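Miner drops off the pool every night

Reijo Nieminen
My secondhand Ehlers miner hashes fine all day, then loses the pool at 2 in the morning. A reboot fixes it until the next night. The pool says my worker is "idle," a word my power bill disputes. Any ideas?
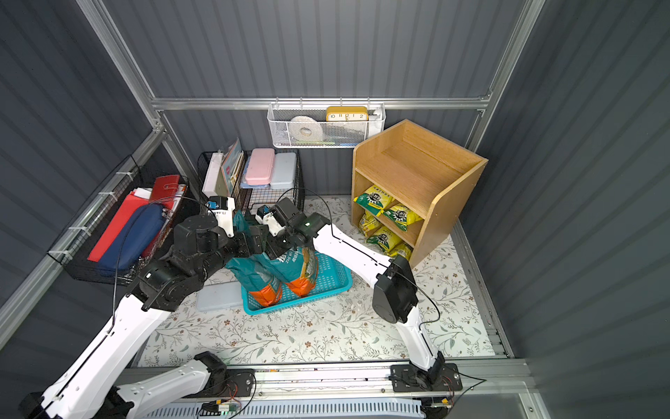 Two arms over the flowered mat

Korkor Dogbe
Check your router's lease time. Mine handed out a new address nightly and the miner sulked. Set a static IP and add a backup pool.

Kauko Ruotsalainen
Sell it. I did.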